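Notes from Stivthorpe: the sourdough swap is back
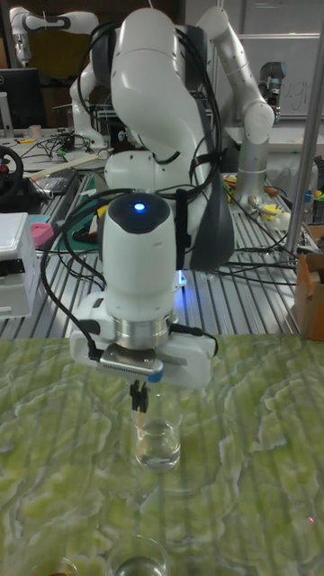

How do you keep a starter alive if you only bake now and then? Keep it in the fridge in a jar with a loose lid, and feed it every couple of weeks with equal weights of flour and water.

I got mine from Rochelle Whitlock last January and I've nearly killed it more than once. The worst was when we went to visit my sister and I forgot to feed it before we left – there was a layer of gray liquid on top and it smelled like nail polish. Rochelle told me to pour that off, scoop out all but a spoonful and start feeding it twice a day. It took four days to perk up (I was so relieved!) and I've been making pancakes with the extra ever since.

Anyway, the swap. We'll be at the Castellanos bakery again, in the back room, from 4 in the afternoon until 6. Bring a clean jar, and bring some of your own starter if you have any to spare. Rye is especially welcome because we ran out so fast last time. Roscoe Kapoor is bringing his two big crocks of whole wheat, plus the seeded crackers a lot of you wrote to me about. I have asked for the recipe and he says he has to measure it first, he's always done it by eye.

Please put a label on your jar with your name and the kind of flour. I still have somebody's mystery starter in my fridge from the last one, and it's doing very well, so come and claim it or I'm giving it a name.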